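Wostar Refurbished Desktop Tower – Home and Small Office
Sold and serviced by Warnosell

Condition: Refurbished, tested in our shop
Warranty: 30 days on the whole machine, 2 years on the power supply
Ships from: Awwad warehouse
Availability: In stock

If you have been putting off buying a new computer for the front desk, the kids' homework corner or the little room where you do the bills, the Wostar tower is the one we keep steering people toward. It is a plain, sturdy desktop that does everyday work without any fuss, and it has room inside for the day you decide you want a bit more from it. We have been selling this line for years now and still have a soft spot for it.

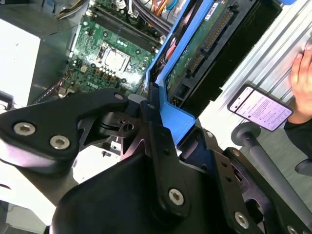
Photo: Warnosell

Every Wostar we sell gets opened, cleaned and gone over on the bench before it is listed. Marwan Sleiman looks after that side of things, and he is fussy in the best way. Dust comes out of the fans and the heat sink, old thermal paste is wiped off and replaced, and the small battery on the main board is swapped for a fresh one even if the old one still has life in it. Then the machine runs overnight with a heavy load on it. If it complains at any point, it goes back on the shelf for parts.

What you get

The tower itself, a power cord, a wired keyboard and mouse, and a printed setup sheet that Heriberto Inga wrote for his own mother (it is very good, please read it!). The drive is a new 1000 GB solid state drive, so there is plenty of space for family photos, and start-up is quick. The operating system is already installed, and the first time you switch on it will ask for your name, your language and your Wi-Fi password.

A monitor is not included. Most monitors from the past ten years or so will plug straight in, and if yours has an older style of connector, write to us before you order and we will tuck the right adapter into the box.

Room to grow

People ask us all the time whether they can add things later, and the answer is yes, gladly. There are free slots for memory and a spare bay for a second drive. You need a Phillips screwdriver, a decent lamp and half an hour. Switch off, pull the cord from the wall, and touch a bare metal part of the case before you reach for anything else.

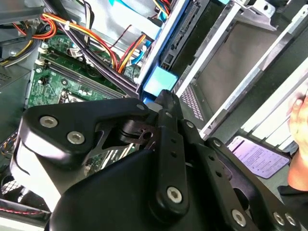 Desktop case, open

Take it slowly the first time. Memory sticks go in with a firm, even push at both ends, and the clips should close on their own. If one won't sit down, turn it around and look for the notch – nine times out of ten that is the whole trouble. Drive cables only fit one way, so there is no need to force them.

If you would sooner leave it to us, order the extra parts along with the tower and we will fit them at no charge. Add 3 working days to the delivery time. July is our busy season with the school orders coming in, so allow a little longer then.

Where to put it

Give the tower some breathing space at the back and on the side with the vents. A shelf or a low stand is kinder to it than carpet, and you will clean the fans a lot less often. We stock the Jultau stand separately, and it suits this case nicely.

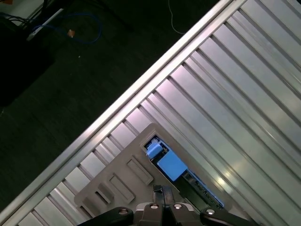

Keep it away from radiators and sunny windows too, and try not to push it tight into a closed cabinet. A soft brush over the vents every couple of months does a world of good. If the fan starts to sound louder than you remember, that is usually dust asking for attention, and the setup sheet has a page on how to deal with it.

Returns and help

Should the machine not suit you, send it back within the 30 days in its original box and we will refund the price of the tower. Please hold on to the foam corners, as they are hard to replace. For help with setup, write to the shop with your order number and tell us what you see on the screen, word for word if you can. Messages that reach us before 4 p.m. usually get an answer the same afternoon, most likely from Heriberto.

Goes well with: Jultau tower stand, second drive kit, memory upgrade, spare power cord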